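Notebook, cell Halton, October
Entry by Tadeusz Szczepańska

Hand-held gripper no. 2, change of contact strips

Hugo Caron told me in the morning that the bottles turn a little in the jaws when he lifts them. I took the tool to the bench before his next session.

1. Removed both jaws from their plates. The screws on the right side were less tight than on the left. I do not know who put them last time, please write it down when you do it.

2. Cleaned the ribs with a soft brush and water only. Last year we used alcohol and the surface became sticky, so no alcohol.

3. Old strips came off in one piece. Glue remains scraped with the plastic card. New strips are from the Adomaitis order, cut to 80 mm. Nassoro Were has the rest of the roll, 20 pieces if we cut carefully.

4. Tightened the screws crosswise, by hand first, then with the small key. Jaws opened and closed 80 times at the bench without load. The movement is even on both sides, no noise.

5. Cleaned the lens with the dry cloth and connected the cable again. The encoder shows 992 when fully open. I wrote this value on the tape inside the lid of the box.

6. Check at desk 7 with a drinks bottle standing on the red base. Come in with the bottle in the middle between the jaws, and look that both strips face it before closing. Sharon Kioko will repeat the same check with her own hand, because I hold the tool lower than she does.

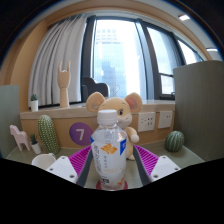

Still open

Spare springs are not here yet. Jabari Barasa will ask Samalach for a delivery date. Until then gripper no. 1 stays in its box.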